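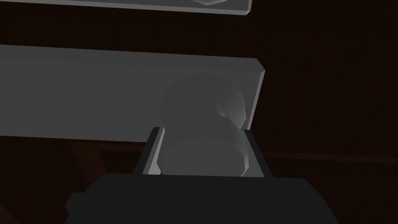

The Program Office has received several questions about the second phase of the Fliltodcombe birth registration grant, and this message replies to the one posted to the list by the Puditz records office, which is quoted below. The second phase will provide funding for 165 registration points. It will also change how a birth record is handled while two offices are working on it. Under the first phase, the local office closed its entry before the district office opened its own, and a family asking for a certificate in the meantime could be told by both that no record existed. From now on a record stays open to both offices until the certificate is issued. It will sit between them much as the rounded gray object sits between the two dark fingers, with one office on either side of it, and neither office will be able to remove it alone.

> To: registration-partners list
> Subject: Phase two - late registrations and paper books
>
> Dear colleagues,
>
> We have read the draft terms for phase two and wish to raise three matters before our office signs.
>
> First, the draft says that a registration point must be able to issue a digital certificate on the day of application. Our hill stations have a working connection on some days and not on others. We would like to know whether a paper receipt, followed later by the certificate, would meet the requirement.
>
> Second, we hold 200 bound books of older entries that have never been copied. The draft speaks of "new registrations" only. Adults who come to us for proof of birth are usually found in those books, and our staff spend a good part of each week searching them by hand.
>
> Third, the draft is silent on fees. In phase one, late registration carried a charge in some districts and none in others. Families compare notes, and our counter staff are the ones who have to explain the difference.
>
> We would also ask whether equipment bought under phase one must be returned.
>
> With respect,
> Puditz records office

The answers are given in the order in which the questions were asked.

On same-day certificates: a paper receipt will be accepted where the connection is down, provided that the receipt carries the record number and the name of the issuing office. The certificate must follow within ten working days. Offices should keep the stub of each receipt until the certificate has been collected. The wording of Annex 2 will be corrected to say this, and partners who have already signed do not need to sign again.

On the bound books: the Huỳnh Fund, which pays for the larger part of the grant, has agreed that older entries may be copied under phase two, but only on request. When an adult asks for proof of birth, the office may copy the entry, create a digital record from it and charge the staff time to the grant. Copying whole books is not covered at present. The Program Office understands that this will disappoint several partners - Pleludberg made the same request in April - and the matter will be raised again when the first spending reports are in. Please do not begin copying entire books in the expectation of later payment.

Where an old entry is hard to read, it should be recorded as it stands, with the doubtful words marked, and not filled in from the applicant's own statement. The applicant's statement may be attached as a separate note. A record made from a damaged page is still a valid record.

On fees: no office receiving grant money may charge for a first certificate, whether the registration is on time or late. Replacement certificates are a matter for each district. If a district rule requires a late fee, the office should write to the Program Office before signing, and the fee will be paid from the grant for as long as the rule stands. A notice stating that the first certificate is free must be placed where applicants can read it before they reach the counter. Text for the notice is available in four languages.

On equipment: nothing bought under phase one needs to be returned. Printers and card readers remain the property of the office that received them. Tablets should be updated before they are used for phase two, as the earlier version of the entry form does not accept a mother's name without a father's name, and this has led to applicants being turned away. The new form accepts either name alone.

Two further points were not in the Puditz message but have been raised by other partners.

Fingerprints and photographs of infants will not be collected in phase two. The entry form has no field for them, and offices should not keep such material in local files. An applicant's consent does not change this.

Each registration point may claim up to 3000 for staff training, in the currency of its grant agreement. The sum covers travel, meals and printed materials. It does not cover salaries - these belong under the main staffing line. Claims should be sent together with the attendance sheet, and a claim without one will be held until the sheet arrives.

Signed terms should reach the Fliltodcombe office by September 15, 2022. Offices that need more time because of a district fee rule should say so in writing before that date, and their place will be kept. Further questions may be posted to this list, unless they concern an individual record, in which case they should be sent to the Program Office directly and without the name of the child.

Program Office
Fliltodcombe Birth Registration Grant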